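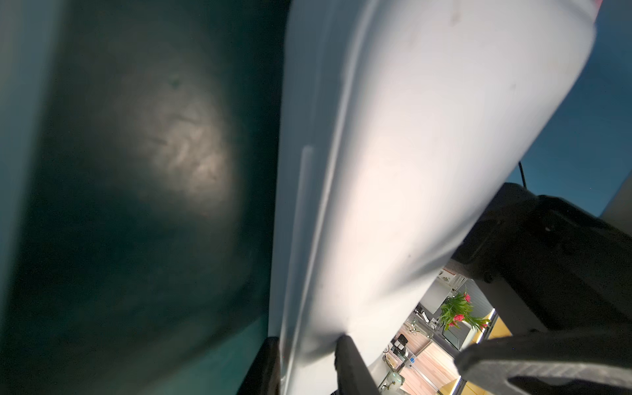 The wrist camera's view, with two black fingers at a curved white piece over the teal surface.

It has been a busy August for Josué Trindade and the rest of our grasping group, and we're so pleased to finally share what they've been working on! The question behind the Trorumik study is a simple one: can a robot learn to hold big, smooth, curved things using only the small camera at its wrist? Shapes like these fill up most of the picture and give the software very little to go on, which is why our older method (the one many of you saw at the open house) had such a hard time with them.

Josué's idea was to train on short clips, 2,000 of them, and have the model guess where the fingers will touch before they get there. Over 300 test grasps, the new method dropped the object 5 times, compared with 34 for the old one, and we did let out a cheer when that number came up. Our friends at Gajewski have kindly offered to try it on their own arm next, so there will be more to tell you in the fall.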